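Ticket 604 – Image uploads fail on the events page
Site: Kedcombe community hall
Status: Resolved
Opened: 2023-03-05

Reported problem: Photos added to the events page from the Hirell form stop at the progress bar and return error 500. Text posts go through. The same account could upload photos last August, before the site moved to the new server.

Steps tried so far: Cleared the browser cache and signed in again. Switched browsers. Turned off the Zapata gallery plugin and turned it back on. Same error each time.

Asked for a test upload with the plugin off. It went through and displays at full width.
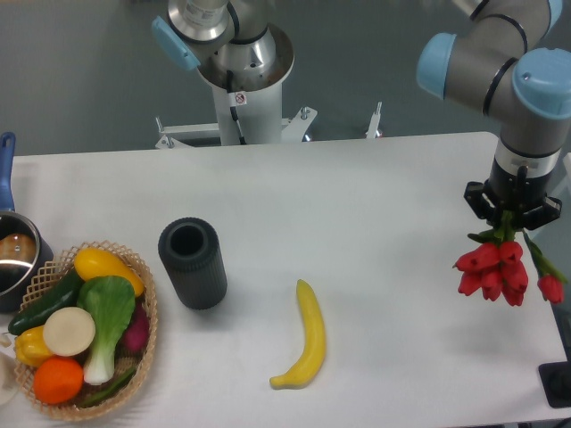 Flowers over a white table.

So the form itself works. The server log shows the failure at the resize step, after the file has already been saved. The original is in the uploads folder with the right permissions, but no thumbnail is written next to it. The temp folder the plugin uses was still set to the path on the old server.

Changed the temp path in the plugin settings and restarted the web service. Turned the plugin on and uploaded again. 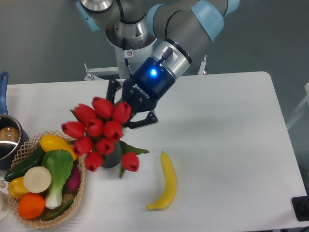
The thumbnail is now created, but it comes out soft. The plugin was set to its lowest quality level, probably a default that came back during the move. It shows most on small lettering – the white "ROBOTIQ" on the dark blue part is a good thing to check against, and in the thumbnail it was a smear. Raised the quality setting two levels, rebuilt the thumbnails, and the word reads properly at gallery size.

One more upload, this time from the public side of the form with a standard member account. No error, and the log is clean.
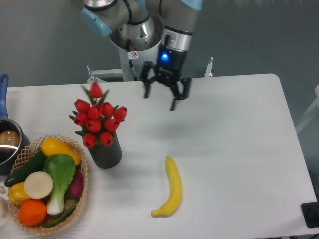 Do the photos that failed earlier need to be uploaded again?
The originals were saved, so running "Rebuild missing" in the gallery settings will make the thumbnails for them.

The Trustidgate security filter was also checked. It had not blocked anything and was left as it was. The old temp path is still listed in the backup job and will be removed under a separate ticket.

Closing this one. Reopen if error 500 comes back.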